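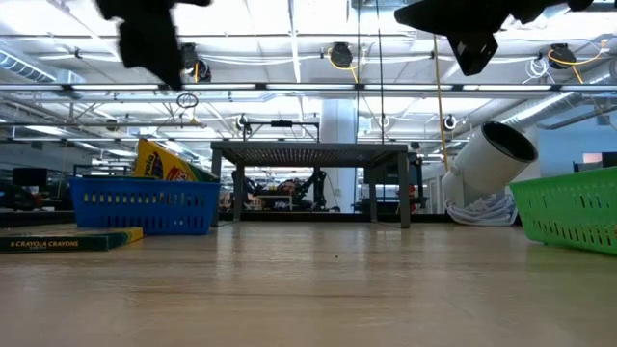 My first rule for any two-arm bench is to park the grippers high before anyone reaches in, and I do mean every single time! Next, sort out your props. Keep small stuff in baskets along the sides (the blue one with the Crayola box poking out is fine by me) and leave the front middle of the table clear, so the arms have room to come down. Then drop to 3 per cent speed for the first run, hand on the stop button.

Search Grolludora Type and press enter

© 2021 Grolludora | Contact | Back to top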